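**Watholm House - housekeeping meeting, minutes**

Started late, the Iston lot were stuck on the bus. Last minutes taken as read. One correction - it was the pillow cases that went missing, not the pillows.

### 1. Back bedroom

Room has been doing two jobs since May, bedroom and laundry overflow. Long discussion. Agreed it stays that way through the winter but needs rules, at the moment everything lands on the bed and stays there.

- bed stays where it is, headboard to the right as you come at it from the wall side
- pale fitted sheet only, no good linen in there
- gray headboard not to be used as a drying rail. One towel over the top is OK, the striped one has been living there for weeks and no one minds. Wet things no
- wall notice stays up, table needs checking agianst the new rota before anyone relies on it
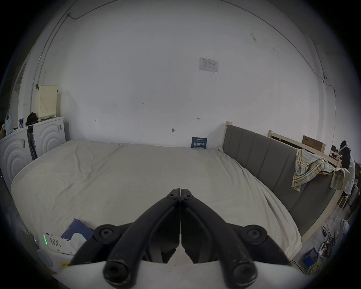 Also under this item, the sheet. Keeps riding up at the corners. Either it's the wrong size or the mattress is thicker than the one it was bought for. Somebody to measure depth properly before we order any more. Stusenix quote is 298 for the full set incl. delivery, valid till end of month. Meeting thought that was a lot. No decision.

Small blue sign leaning on the wall by the bed - keep it or move it to the hall? Show of hands, keep.

### 2. Folding

Complaints again about clothes left in heaps. Agreed procedure, to be typed up:

1. Empty the machine straight into the basket, not onto the floor
2. One item on the bed at a time, shake out, lay face down
3. Sleeves in first, then sides, then bottom up to the collar
4. Pile by color at the foot end, darks nearest the door
5. Carry piles out the same day

Sweatshirts take the most room and they're the ones that get dumped. Suggested we roll them. Tried it at Iston, saved almost 60 percent of a shelf according to their report, which the meeting took with a pinch of salt. Rolling allowed, not compulsory. Shirts still folded flat.
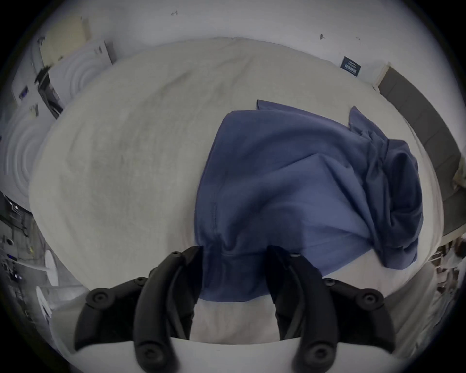 One member objected that steps 2 to 4 take too long on a heavy day, and asked if the hoodies and sweatshirts couldn't go straight on hangers and skip the bed altogether. Would save the blanket too, it's picking up lint from everything. Some support for this. Problem is hangers, we don't have enough and the rail in the corridor is already bowing. Cost of a second rail to be found out. Left on the table for next time.

Blanket to be washed on cool, no softener, last time it came out like felt.

### 3. Machines

Two front loaders, side by side on the left, both working. The one further from the bed walks a bit on spin. Hauser came out, leveled the feet, charged call-out only. Invoice passed for payment.

Door seals to be wiped after the last load, doors left open a crack overnight. This was agreed in May and isnt happening.

Shelf along the right-hand wall wants sorting. Box on it to be gone through and either labeled or recycled. Nothing else to be put up there till that's done. 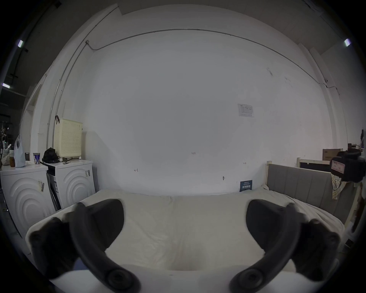 Can we run both machines at once if the heater is on in the room? Only with the heater on low - Hauser checked the circuit and was happy with that, but full heat plus two washes is too much for it. Note to go by the switch.

Lights fine. Tube at the far end reported as flickering last month, no further reports.

### 4. Money

- linen budget 2,000 for the year, most of it still there
- detergent over by a small amount, bulk order from Stusenix instead of the corner shop from now on
- paint for the back wall: marks and scuffs all over it, one coat would do. Deferred. Pencil marks to be left alone til the shelf heights are settled

### 5. AOB

Odd socks bag is full. To be emptied at the end of the month, unclaimed ones go for dusters.

Dark blue things to be washed seperately, third time of asking. 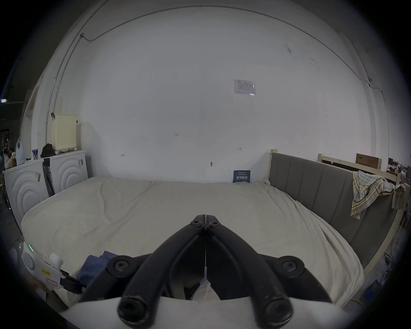 *Minutes taken by the housekeeping secretary, Watholm House. Draft, not yet approved.*

**Actions**

- measure mattress depth, check corners on the off-white sheet - before ordering
- ask Stusenix if the quote can be split
- price for second rail, plus hangers
- type up folding steps, tape next to the other notice
- note by the heater switch
- go through the box on the shelf
- pay Hauser

Next meeting at Iston, same time. Bring the rota. Closed when the kettle ran out.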